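Triltdale quilters put out the call for scraps, and the town answers

Triltdale, November 2019

If you have a bag of fabric leftovers sitting in the back of a closet, the Triltdale scrap quilt would love to hear from you! The project opened in September with a simple idea — one big community quilt, made from small squares of cloth that people already have at home — and it has taken off faster than anyone in the sewing room at the Biltville Road library expected.

So far 351 squares have come in. The finished quilt top will need 726, so the group is nearly halfway there with plenty of winter evenings still ahead. Pieces have arrived in envelopes, in cookie tins and, in one case, pinned to a birthday card. There are shirt tails, curtain ends, pillowcases and the good parts of worn-out aprons.

Prints are especially welcome. The plain colors are already well covered, and it's the stripes, dots and little flowers that will make the rows sing once they are laid side by side. A pinkish-red wave on white, for instance, can liven up a whole corner of solid blues.
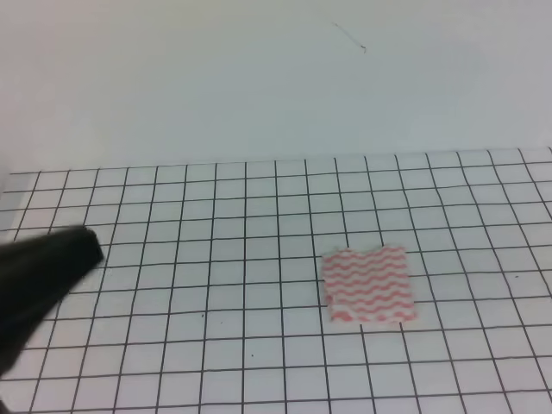
Geeta Maurya would like people to stop worrying about neat edges. She says she has heard from neighbors who held back perfectly lovely cotton over a bit of fraying, and that every square gets trimmed before it is sewn anyway, so a few loose threads make no difference at all. Faded cloth is fine with her too, and she'd much rather have a soft old piece than a stiff new one.

Cotton is best, washed once and ironed if you have the time. Please leave out stretchy knits and anything with glue or glitter on it. You can drop your pieces in the basket by the library's front desk or at Negi Fabrics on Bukenura Street, where the staff will also cut a square for you from a larger scrap while you wait.

Sewing nights run from 6:30 to 8 in the back room, and there are 20 chairs, so come a little early if you want a seat near the machines. Beginners are very welcome — needles, thread and thimbles are all provided, and there is usually a pot of tea going by the window.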